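3.2 Linen turnover and household wash practice

The second part of the survey dealt with how often bed linen and table linen were washed, and at what temperature. Households in the Zemside district were asked to keep a paper diary over 56 days. Each entry gave the kind of item, the program chosen on the machine, the dose of detergent, and the way the item was dried. Of the diaries handed out, 806 came back in a usable state. A further 111 were returned with one or more weeks missing and were left out of the main analysis, although the short comments written in them were kept and coded with the rest.

Wash intervals for sheets varied more between households than within them. Once a household had settled on a rhythm it tended to hold to it, even through the holiday period in November, when the number of guests rose. Pillowcases were washed more often than sheets in most homes. Table linen followed no fixed interval and was washed on the basis of visible soiling. This agrees with the earlier pilot in Brestis, where the diary was shorter and the items were not separated by fiber. 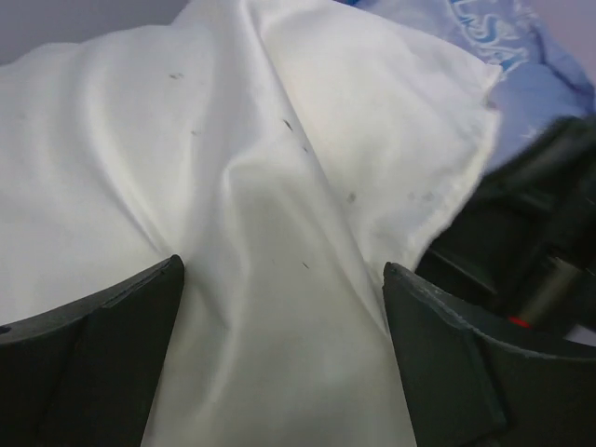
Figure 4. White cloth with folds and creases.

Fiber content was taken from the care label where one was present. Where the label had been removed or could no longer be read, the item was entered as "unknown" and was not assigned to a group by feel. Jaber's coding scheme, first drawn up for the pilot, was used with one change: cotton and polyester blends were split at the halfway mark by weight, so that a blend with more cotton than polyester was grouped with the cottons. The change moved few items but made the drying data easier to read.

Drying method had a stronger link to reported ironing than fiber content did. Households that used a line or rack ironed more of their sheets than those that used a tumble dryer, and the difference held in both the cotton and the blend groups. Removal time also mattered. Respondents who emptied the dryer soon after the end of the program reported less ironing than those who left the load in the drum - a pattern that appears in the comments as well as in the coded entries. The diary did not ask for the exact delay, so no interval can be given.

Detergent dose was the weakest part of the data. Most respondents wrote "one cap" or "one scoop," and the caps and scoops were not of a standard size. Randa Jaber visited seven households in the Sarmiento blocks to weigh the doses in use, and the spread was wide enough that dose was dropped from the model described in Section 4. The weighed values are kept in the Tadis archive with the diary forms.

Wash temperature was reported as set on the dial. No attempt was made to measure the water in the drum, and the values in Table 3 should be read with that limit in mind.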